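3.2 Laundry habits in shared buildings

I went into this part of the study thinking people would mostly talk about money. They didn't! What came up again and again in Burura was time: when the machine is free, who left a load sitting in it, and whether it's rude to move someone else's towels (opinion was split, and pretty heated).

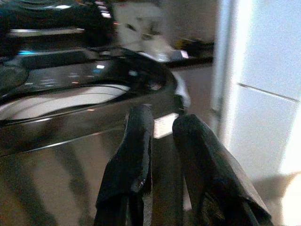

We got 162 usable diaries out of the two buildings, and I read every one of them myself, mostly at my kitchen table. Evening loads were the big favorite in Zidudside, while the Burura folks washed whenever they happened to be home. A lot of people also told us they guess at the soap. I do too, so no judgment from me. 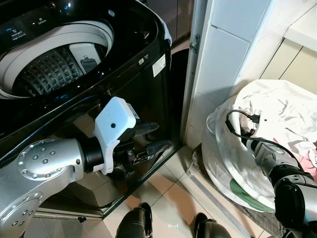
Figure 4. Top-loading washer with the drum open; "Detergent" and "Softener" are printed on the control panel.

Guessing matters more than I expected, though. In the diaries, 28 people wrote down that they ran an extra rinse, and 11 of those said they did it every single time. That's a lot of water for a habit most of them picked up from a parent, and I'd love to see someone follow it up with real meter readings.
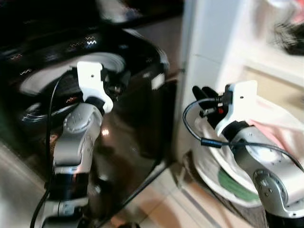

3.3 Limits of the diaries

People forget to write things down. I reminded everyone in July, and the entries got longer for a while, then shrank again.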